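Moving the kitchen over to one meter

July 24, 2021

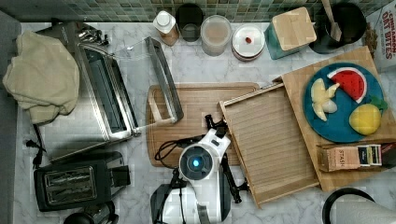
The worktop, toaster oven door open.

I have been writing down our electricity readings since we moved to Kikberg, first on the back of an envelope and then in a proper notebook. Pieter Vanhove, who lives two doors up, asked me to put the notes somewhere he could read them, so I am typing them up here.

The house was split into two flats at some point before 2000 and then put back together. Whoever did the second job left both meters in. One served the front rooms and the hall light. The other served the kitchen, the back bedroom and, for no reason I can find, the doorbell. We paid two standing charges for years. I rang the supplier twice about it and was told each time that it needed an electrician's certificate first.

Marloes Bosman came out to look in the spring. She had the covers off both boards and drew me a plan in pencil, which I still have. Her view was that the wiring was sound but the kitchen circuit was older than the rest, and that it should be renewed before anything was joined up. She quoted 1138 for the lot, including the certificate and making good the plaster. I had one other quote, which was higher and didn't mention the plaster.

The work took two days. The first day was mostly lifting boards in the hall. I had expected dust and there was dust. The old cable came out in short lengths and went in the back of her van. On the second day the power was off from breakfast until the middle of the afternoon, so I went to the library and then to my sister-in-law's, and came back to find the doorbell working off the hall circuit, where it belongs.

Things I would do differently:

Label the old fuses before the electrician comes. I thought I knew which was which and had three of them wrong.

Empty the cupboard under the stairs the night before and not the same morning.

Ask about the paperwork at the start. The certificate came by post, but the supplier wanted a scan, and the scan had to be sent through their website, which would not take it until I made the file smaller. Tineke Desmet at the library did that for me.

The second meter is due to be taken away in August. Until then it sits there with its dial not moving, and I still go and read it on Saturdays out of habit. I will put up the last reading when the man has been, along with the first full bill, if it comes. Riet Van Hecke had hers done last year and waited ten weeks for a correct one, so I am not expecting it soon.

Pieter, the pencil plan is too faint to scan. Come round and look at it.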